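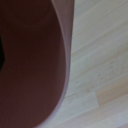 Bowls, boards and a bit of November sorting

It has been a while since the kitchen corner of this newsletter had anything new in it, and for that I can only blame the garden, which went on producing beans long after I had stopped wanting to eat them. But the evenings are drawing in now and I have been spending more of them indoors, looking at what we keep on our shelves and asking myself whether we still want it.

It started with the big maroon bowl. Those of you who came to the harvest supper will remember being handed salad out of it, or possibly coleslaw, depending on how early you got to the table. It is such a lovely deep colour inside, almost like dark chocolate, and the rim is a softer, dustier pink that looks very well against pale wood. Ohemaa Laryea has been saying for ages that it ought to live out on show, and I have come round to her way of thinking. Too many of our nicest things spend their lives at the back of a cupboard underneath a colander!

So at the last kitchen evening we took everything out. Everything! There were 48 of us on the supper list this year, and I think most of you must have left a dish behind, judging by the stack of lids. Nii and Abena Asante brought their own tea towels and got through the drying at a tremendous pace, and Ayuba Asamoah made a pot of ginger tea that kept us all going until well after eight o'clock. If you are missing a pie dish with a blue edge, it is on the windowsill at Kpodo House with a slip of paper inside it, and we would be very glad to see it go home.

We talked a good deal about what to do with the larger bowls, as they don't stack happily with anything but each other. Abdul-Rahman Acheampong is in favour of one long open shelf at waist height, so that the heavy ones can be lifted down without anyone standing on a chair. I like the idea very much, though I would want it kept clear of the kettle. The Vevetti cupboard would then be free for trays and cake tins, and the drawer beneath it could go back to being a drawer for spoons, where at present you are as likely to find string.

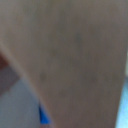

KITCHEN NOTES

A few of you asked how to look after coloured bowls, and my own habits are very plain. Warm water, a little washing-up liquid and a soft cloth, and then I dry them straight away and leave them the right way up overnight before they go on the shelf. I never use a scouring pad on anything I am fond of. If you do have to stack them, a folded napkin in between is plenty.

The next kitchen evening starts at seven, and we shall be tackling the baking things. Please bring an apron and a box if you have one to spare. The supper fund stands at £35 after we paid for the new washing-up brushes, so there is a little towards the wood for the shelf, and Abdul-Rahman would be pleased to hear from anyone with a decent plank in the shed. Ohemaa has promised her groundnut soup, and I will bring bread, and very probably beans.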